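厨房里的咖啡：一些花了冤枉钱之后才记住的小事

在家煮咖啡这件事，入门的时候花一个小勺的钱，入门以后花一个小冰箱的钱，味道有时候还是小勺那阵子的味道。下面这些条目是我几年里陆续写在橱柜门背面的，字条越贴越多，后来门关不严，只好誊到网上来。顺序没怎么整理，哪条有用看哪条。

买豆子

先看烘焙日期，再看别的。包装背面要是只印了保质期，没印哪天烘的，我一般就放回去了。保质期写十八个月，只能说明这包豆子十八个月之内不会害人。

浅烘的豆子刚烘好就喝，味道常常又尖又空，放上十天左右再开，会圆一些。深烘的可以早点开，三五天就行。要是豆子寄到手里还新鲜得发烫（夸张了，但有些店真的以此为荣），不妨在袋子上写个日期，搁进柜子，先把上一包喝完。

一次别买多。一个人早上一杯，半斤豆子能喝两个来星期，正好。促销的时候三包打七折，我抢过，第三包喝到最后有一股旧报纸的味道，折算下来每杯一分钱没省，还多喝了一星期旧报纸。

袋子上写的风味，什么佛手柑、黑糖、熟李子，当成天气预报看就行：大方向可能对，具体到你家楼下那条街就说不准了。喝不出李子来，舌头没有毛病。我家有一包写着“蓝莓酱，红茶尾韵”，我喝出来的是咖啡，很好喝的咖啡。

常去的那家豆店，值得花点工夫跟店里的人混熟。你说喜欢不酸的，他会给你拿一包；你回去喝了觉得还是酸，下次告诉他，他会再拿一包。两三个来回以后，他比你更清楚你说的“不酸”是什么意思。这比看评分强。评分是别人喝的。

存豆子

怕的东西有四样：空气、光、热、潮。灶台上方那个柜子把热和潮都占了，偏偏伸手最方便，所以大部分人家的豆子都住在那里。挪走吧，换成放茶叶或者放挂面的那一格。

原来的袋子如果带单向排气阀，又有封口条，就别倒腾了，挤掉空气，封好，夹一只夹子。漂亮的玻璃罐摆在台面上确实像杂志，但透光，而且每次打开都换一罐新鲜空气。我有一只Starholm的玻璃罐，盖子是木头的，胶圈过了一年就松了，如今里面装的是橡皮筋和不知道哪把锁的钥匙，十分称职。

冷冻可以，冷藏别碰。冰箱冷藏室里有隔夜的蒜蓉和半个洋葱，豆子吸味道的本事比小苏打还大。冷冻的话，分成小份，一份大概够喝三四天，密封好再进去，拿出来先别开封，等它回到室温，袋子外面的水珠干了再拆。拿出来的那份就不要再放回去了，来回几趟，豆子比人还累。

已经磨成粉的就别指望存了。磨好的粉，味道跑得非常快，满屋子都香的时候，那些香气正在离开你的杯子。

磨豆

如果预算只够认真买一样东西，买磨豆机。这句话所有人都会跟你说，说得你心烦，然后你还是先买了一把细嘴壶，因为细嘴壶好看。我也是这么过来的。

刀片式的那种小打粉机，打出来有粗块也有细灰，粗的没萃出来，细的萃过了头，一杯里又酸又苦，两种毛病都有，很公平。手摇的锥刀磨豆机，便宜的也比它强不少。电动的丰俭由人，家用最多2,000块，再往上花的钱主要用来跟别人讨论。

用刀片打粉机的人也不用扔。打的时候一下一下点按，中间拎起来晃一晃，打完拿细筛子筛掉最细的灰，能好上一截。筛出来的灰可以做蛋糕，或者做提拉米苏的时候撒一撒，反正客人会以为你讲究。

粗细怎么定：法压壶要粗，像粗海盐；手冲中等，像白砂糖；摩卡壶再细一点，比砂糖细、比面粉粗。磨豆机上的刻度只对它自己有意义，别人说“我用二十格”，你照着拧到二十格，拧出来可能是沙子，也可能是爽身粉。

味道苦、涩、喝完嘴里发干，就磨粗一点。味道酸得发尖、像没熟的什么东西，寡淡，就磨细一点。每次只动一格，只动这一样。我见过有人同一天早上换了豆子、换了水、换了粗细、换了杯子，喝完说“好像好一点”，然后再也复制不出来。那个人后来写了这一页。

冬天干燥，豆子磨出来满天飞，粉粘在机器内壁、粘在手上、粘在袖子上。磨之前拿筷子尖蘸一点水，在豆子里搅两下，静电就老实多了。一点水就够，一滴的意思，不要学我第一次那样直接往里喷。

水

一杯咖啡里绝大部分是水，可是大家讨论水的时候眼神都有点躲闪，怕显得神经质。简单讲：自来水有漂白粉味，煮出来就有漂白粉味；水壶里结一层白壳的地方，水偏硬，咖啡喝着发闷，像隔着一层毛毯。滤水壶过一遍基本够用。纯净水反过来又太软，煮出来尖而薄，不少人花钱买了桶装纯净水，得到一杯更酸的咖啡。

想折腾的话，纯净水和滤过的自来水对半掺，喝喝看。不想折腾就跳过这一段，完全不影响做人。

温度：浅烘用烫一点的水，刚烧开放半分钟就行；深烘低一点，烧开以后掀着盖子等两分钟。我那支Geerts的温度计只显示华氏，按不出摄氏来，说明书有六种语言，没有一种提到这件事，于是我记住了一个数，201度，换过来差不多是摄氏九十四度。多年以后我可能会忘掉结婚纪念日，这个数应该忘不掉。

壶上的刻度别全信。Bestcombe那只壶写着一升，我灌到最高那条线，放在秤上去皮一称，994克。少那么几克对咖啡没有任何影响，我只是气不过。

比例和秤

每升水60克粉，从这里起步。一个人喝一杯，十五克粉配二百五十克水，道理一样。觉得淡就加粉，觉得浓就减粉，别靠延长时间去追浓度，时间长了先来的是苦。

“一平勺”这种单位请忘掉。深烘的豆子蓬松，浅烘的瓷实，同一把勺子舀出来能差好几克。厨房秤能精确到一克就可以开工，精确到零点一克的更好，但它会诱使你为了零点一克把一颗豆子掰成两半。

关于秤，这页以前写得很绝对，说没有秤就别谈比例，于是收到了意见。
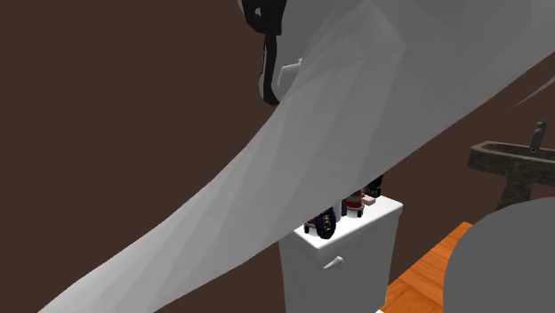 Mohit Nautiyal留言说，他家三代人煮咖啡，从来没有用过秤，用的是同一只小铜杯，豆子也一直是同一种，粉堆到杯沿冒一个小尖，水加到壶里那道磨出来的痕，味道几十年没变过。他的意思是，只要器具和豆子固定，杯子就是秤；倒是他自己去年买了秤以后天天换豆子，反而没有一杯像样的。

这个意见我服。所以改成：器具和豆子都不变的人可以不用秤，像我这样见一包买一包的，还是称吧。

手冲

滤纸先用热水冲一遍。一来去纸味，二来把滤杯和下面的壶烫热。冲完那点水记得倒掉。我提醒这一句，是有原因的，原因不想展开。

粉倒进去，轻轻晃平，别拍得太用力。第一次倒水只要粉量的两倍多一点，把粉全打湿，等三四十秒，会鼓起来冒泡，这叫闷蒸。豆子不新鲜的话它基本不鼓，平静得像一盆花土。花土也能继续冲，只是心里要有数。

后面的水分两次三次倒都行，从中间往外画圈，别往纸壁上浇。画圈的姿势网上有很多流派，有顺时针派，有逆时针派，有画花派。水并不知道自己在顺着哪边转。稳当、别一下倒太猛，就可以了。

整个下来两分半到三分半钟。三分钟还在滴答、滤杯里一汪泥水，多半是磨得太细；一分半就流光，磨得太粗。除此之外的大部分玄学，可以留到周围没有人等着喝的时候再研究。

细嘴壶不是必需品，用普通水壶，搭一把勺子，水先落在勺背上再流下去，一样能冲。样子差点，拍照的时候躲着点镜头。

Plukport出过一种滤杯，底下三个小孔，平底，我用下来觉得对手抖的人最友好，水流慢，怎么浇都差不到哪里去。锥形的大孔滤杯上限高，下限也很有深度。

法压壶

法压壶的坏名声主要来自着急。正经的做法是：粗粉，热水一次倒满，盖子先别压，放四分钟。掀开，用勺子把表面那层壳轻轻拨破，浮沫撇掉，再等五分钟。什么也不用干，等着。渣会自己沉下去。然后把压杆放到液面那里，不要压到底，直接倒。

压到底的那一下很过瘾，代价是把沉好的细粉又全部搅起来，最后一口像喝河。

Hubert Kalinowski在邮件里教过我一招，倒的时候剩最后一个指头高的量不要了，连渣带水留在壶底。我起初舍不得，后来发现每次舍不得的那一口都后悔。

壶里没喝完的别让它泡着，倒进保温杯里。泡到下午的法压咖啡可以用来惩罚别人。

摩卡壶

下壶用热水装，水位别过安全阀。用冷水从头烧，粉在上面干烤半天，煮出来一股糊味，很多人以为摩卡壶就该是那个味道。

用热水的麻烦是下壶会烫手，拧的时候垫块干布。湿布不行，湿布传热，教训很快就到。

粉装满，抹平，不要压实。中小火，盖子开着看。出来的咖啡应该像蜂蜜一样慢慢往外淌，等颜色变浅、开始咕噜咕噜喷气，马上离火，壶底在水龙头下冲一下，萃取就停了。等它喷完，后半截全是苦水。

新买的铝壶头一两次煮出来有金属味，拿便宜粉煮两壶倒掉。铝壶别进洗碗机，出来就是一只灰头土脸、一摸一手黑的壶，擦也擦不回去。胶圈一年换一次，家里常备一个，它坏的时候必然是早上，而且必然有客人。

冷萃

夏天最省事的做法，也是唯一一种可以前一天晚上在半梦半醒的状态下完成的做法。粗粉，一份粉配八份水，大罐子里搅一搅，盖好进冰箱，睡十二到十六个小时（指罐子）。第二天早上过滤，先用粗筛，再用滤纸，不着急的话滤纸要滴很久。

喝的时候兑水或者兑奶，也可以兑苏打水，后一种听着可疑，五月以后天热了你再试。冰箱里放三四天没问题，再久味道就开始往药汤那边走。

冷萃喝着顺，不酸不苦，咖啡因一点不少。第一次做的那天晚上我喝了两大杯，然后躺在床上把小学同学的名字复习了一遍。

冰手冲是另一回事：热水直接冲在冰上，水量里减去冰的重量，粉磨细一格。香气比冷萃足，五分钟就能喝。两样都好，看你是有远见还是没有远见。

牛奶

没有蒸汽棒也能打奶泡。奶热到手摸着杯壁觉得烫但还握得住，倒进法压壶，快速抽动压杆二三十下，墩两下桌子把大泡震掉。奶只装三分之一，装多了会从壶盖边上出来，出来得很有气势。

全脂最好打。燕麦奶要买写着适合咖啡的那种，普通的倒进浅烘咖啡里容易结絮，像下了一场小雪。没坏，能喝，就是卖相需要勇气。

先热杯子，尤其冬天。一杯精心算过水温的咖啡倒进一只冰冷的厚陶杯，前面那些度数就白算了。

清洗

咖啡有油，油会变质，变质以后的味道会跟着后面每一杯走。很多人换了三种豆子都觉得有一股哈喇味，最后发现是壶的问题。

滤杯和壶，每次用完热水冲，隔几天用一点洗洁精认真洗一遍。法压壶的滤网要拆开，那几片金属片中间夹着的东西，第一次看见建议不要在饭前。磨豆机不能水洗，拿小毛刷刷，边角用气吹。网上说丢一把生米进去磨可以清洁，有些机器磨过之后刀盘就歪了，说明书如果没提，就不要当第一个。

保温杯里的咖啡垢，小苏打兑热水泡一晚，第二天拿瓶刷一转就掉。杯盖的胶圈抠下来一起泡。抠的时候用牙签的圆头，别用刀。

水壶除垢用柠檬酸，一大勺兑一壶水，烧开，放半小时，倒掉，再清水烧两遍。用醋也行，就是那天下午全家都像住在凉拌菜里。

咖啡渣的去处，要多说几句。厨房水槽最好别倒，它看着细，遇到油就结成一坨，躲在弯管里等着。我家那次堵了三天，通开的时候出来的东西还挺香。马桶也别倒，有人觉得管子粗就没事，粗管子只是让这件事推迟发生。
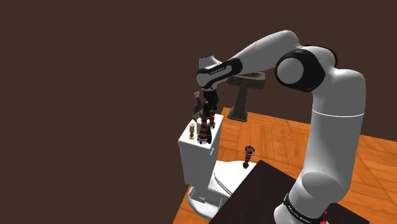

木地板与白色马桶

正经去处是厨余垃圾桶，滤纸一般可以连着一起扔，看当地的分类规矩。晾干了装进小碗搁冰箱里除味，管一两个星期，没晾干就放进去会长毛，而且长得相当快。擦灶台的油渍可以，当磨砂膏使；擦浅色石材台面就免了，会染色，染完是一圈一圈的。

至于直接撒花盆，我不太建议。新鲜的渣盖在土面上会板结，浇水浇不下去，还招小飞虫。堆肥里掺一点没问题，量少、拌匀。我阳台上那盆薄荷享受过半年的咖啡渣待遇，后来那只盆也归了橡皮筋和钥匙。

地板上洒了咖啡，先吸，别擦。纸巾按上去吸干，再用拧得很干的布带过去。木地板的缝最怕水泡，加了糖和奶的更要快，不然缝里那点东西干了以后，每次光脚路过都会粘你一下。衣服上洒了，冷水从背面冲，抹点洗洁精搓开，再正常洗。热水会把奶那部分烫死在布里。

待客

客人来之前问一句喝不喝得了带酸的，比问“要什么咖啡”有用。大多数人会说“随便”，“随便”的意思是不酸、烫、可以加奶。给他煮中深烘，别拿你那包最贵的浅烘出来做实验，你会盯着他的脸，他会很有压力。

人多就用法压或者冷萃。手冲一杯三分多钟，六个人轮下来第一个人已经喝完想走了，最后一个人还在听你讲闷蒸。

准备一点糖，放在桌上看得见的地方。有人加糖的时候别露出那种表情。我知道你会露，我也露过，被家里人在桌子底下踢了一脚。

下午四点以后有人要咖啡，提一句有低因的。低因豆子同样要看烘焙日期，同样要现磨，它们跑味更快，所以买最小包装。味道比十年前好太多了，喝的人多半尝不出来，你不说也没人会去查（不过对方问了就要讲实话，有人是遵医嘱的）。

几个零碎

咖啡太苦，杯子里捏一点点盐，三四粒的程度，会柔和不少。救急用的，天天这么救就该回去看看磨豆那一段。

煮多了的咖啡倒进冰格冻上，以后做冰咖啡用它代替冰块，化了也不淡。冰格上贴个标签。有一年我家有人拿它当高汤块炖了萝卜，那锅萝卜颜色很正。

滤纸买白色还是原色，喝起来差别很小，原色的纸味重一点，多冲一遍水。型号一定看清楚，锥形和扇形不通用，我柜子里有两盒买错的，目前用来滤炸过东西的油，效果不错，算是找到了工作。

出门旅行带挂耳包。酒店的电热水壶，先空烧一壶水倒掉再用。挂耳包的纸耳朵撑不住薄壁的纸杯，容易连包带粉栽进去，找个马克杯，没有马克杯就用漱口杯，玻璃的先用温水过一下再倒热的。

电子秤的电池多备一组。它没电之前会先胡说八道几天，显示的数字忽高忽低，那几天的咖啡不要拿来评价自己。

豆子快见底、凑不够一份的时候，两包剩的混在一起磨也可以，最好烘焙度相近。混出来的东西没有名字，也没法再来一次，偶尔特别好喝，上个月就有一回，一小把深的加大半把中的，我到现在都没想起来那包中的是哪家买的。如果有谁收拾橱柜的时候看到过一只绿色的袋子，封口条断了一半，请告诉我上面写的是什么。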